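News > Local Business > Homes and Kitchens

March
By Lilibeth Talavera, Ciston Kitchens

Hello from Ciston! I'm so pleased to tell you that our Barros Road show kitchen opens to visitors this month, from 10am, and you don't need to book. We've spent some 3,000 pounds on it, which isn't much for a kitchen, and I wanted it to feel like somewhere you'd make your tea.

So the worktop is properly lived on - toaster, canisters, chopping board, a towel folded on top of the oven.

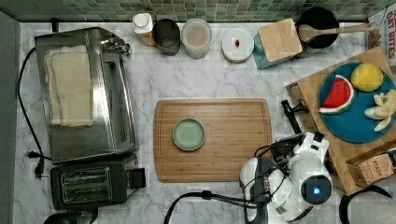 The worktop at Barros Road, with its green and grey mosaic splashback.

I chose that mosaic myself (after a lot of dithering!) and I still love it against the white and grey marble pattern. Bring your own measurements and we'll sketch you a layout while you have a coffee.

Children are very welcome too. We've got plush fruit for them to serve up - watermelon, bananas, the lot - so you can open cupboards in peace.
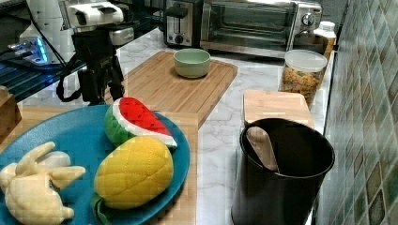 Our fitting partners, Dresia, will be in for the first two weeks to talk about worktops, and a design visit at your home costs £110, taken off your bill if you order. Just pop in and ask for me.

Comments

bokovov_jan: Is there parking nearby?

Maureen T: Love the tiles. Do you sell them on their own?

Pip: My two will be after that watermelon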